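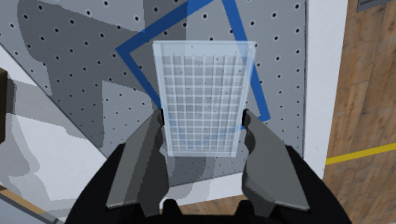
Clear rack, pale blue, over the perforated board.

Wurnolia word list, README

Wordlist of household and workshop terms, collected from old shop catalogues and typed up by hand. Plain text, one entry per line, tab between fields.

What's in it

1,557 entries in the main file. 370 of those have a second spelling. Another 46 are marked "unsure", mostly smudged pages in the Jenmont catalogue. Please don't quote those without checking.

Fields: headword, spelling 2, meaning, source, page. Empty field = not known, not "none". Source is JM for Jenmont, PO for Polishchuk. Page numbers are as printed, even where the printer got them wrong.

Changes

Apr 7, 2024. Merged the March corrections. Fixed 48 entries where the page number had slid into the meaning. Hyphens now kept as printed. Accents still a mess in PO, will get to it.

Known problems

"Rack", "tray" and "stand" overlap badly. The catalogues swap them from page to page, so I left them as found. Same for "crate". Some plurals are listed as seperate headwords, will merge when there's time.
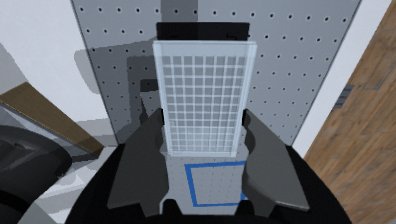 Using it

Open as UTF-8. Sort order is plain alphabetical, case ignored. The Nullum script in the tools folder makes a two colum version for printing, A4 only. Free to copy and change, keep the source codes in please.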